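Gebru hand-held gripper kit, reviewed after one semester in a student robotics club
Posted 2025-03-23 by Saron Admasu
Filed under: kits and classroom stuff

So I finally have enough hours on the Gebru gripper to say something useful about it. I help run a student robotics club, and this year our project is teaching an arm to tidy up a desk by showing it how a person does it. You hold the gripper, you squeeze, you pick things up and put them down, and all of that gets recorded so the arm can have a go later. If your club has only ever done line followers and sumo bots, it's a very different kind of afternoon. A lot more picking up cups!

We bought 2 of the kits. The first one went together in a single meeting, mostly thanks to Yoon-hee Song, who read the manual before she touched a screwdriver (she is the only one who did). The second took much longer because we'd lent out the small hex key and then spent forever looking for it. The manual is fine. Step 6 has the finger mounts drawn from the back with no label telling you so, and both of our teams put them in flipped the first time. If you're reading this with the box open next to you: logo on the palm plate faces away from you. You're welcome.

What I like most is the fingers. They're soft and ribbed and they give a bit when you close on something, so a kid who squeezes like they're cracking a walnut doesn't crush a paper cup right away. We started the year with a hard-jawed gripper from Horis that I picked up cheap, and the difference in what the students were willing to try was huge. With the Horis, everything was a foam block. With the Gebru they went straight for mugs, markers, drink bottles, a stapler, somebody's glasses case. Thijs Van Rooij got it to pick up a single sticky note off a pad and would not stop talking about it.

The trigger is my main gripe. It's got a long, mushy pull, and the return spring is weak enough that after a while you're pushing it open with the back of your finger. The bigger students barely notice. The sixth graders complained on day one and they were right. Titilayo Aliyu wrapped the handle with tennis grip tape, which helps a lot with the sweaty palm problem but does nothing for the spring. I wrote to Gebru about it and got a friendly answer saying a stiffer spring is coming in May, sold separately (grr).

Weight is okay for short runs. We do sets of 16 picks and then swap people, and nobody's wrist has fallen off so far. Longer than that and the recordings get sloppy, you can see the hand start to dip on the way in, and then guess what the arm learns to do? It dips on the way in. Natnael Berhe noticed that when we played a bad set back, and now he's the one who calls the swaps. He is merciless about it.

The software is called Marora and it's... all right. It records, it plays back, it lets you throw out the takes where someone sneezed. Naming your takes is a pain, and the delete button sits way too close to the save button. We lost a good set of mug picks that way and there was real sorrow in the room. Back up your folder at the end of every meeting! The club has 2,000 takes saved now and I'd cry if they went.

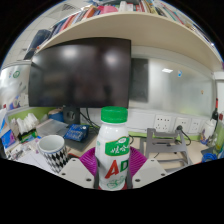

Bottles ended up being our favorite thing to practice on, by the way. They're tall and smooth and easy to knock over, so you get honest feedback on your aim, and everybody has one lying around. Come in from the side, low and slow, and let the fingers do the centering. If you come in fast you just push the bottle across the desk and everyone laughs at you. We also learned to practice on real, messy desks pretty early. Our first takes were all done on a bare table and the arm was hopeless the minute we put a notebook down next to the target.

Would I buy it again? Yeah, I would, for a middle or high school group with somewhere to store it and at least one adult who doesn't mind fiddling. For a one-week summer camp I'd skip it, you'd spend half the week on setup. If money's tight, look at the Brarano one too. It's lighter and the trigger is nicer, but the fingers are stiff plastic and I couldn't find replacements for sale anywhere, and you will need replacements. We've torn one Gebru finger already (it got shut in a drawer, long story) and the spare came fast.

Four out of five from me. Fix the spring and move the delete button and I'll bump it up. If anyone has got theirs working with left-handed kids without remapping everything in the settings, please leave a comment, I have a few who'd be very grateful.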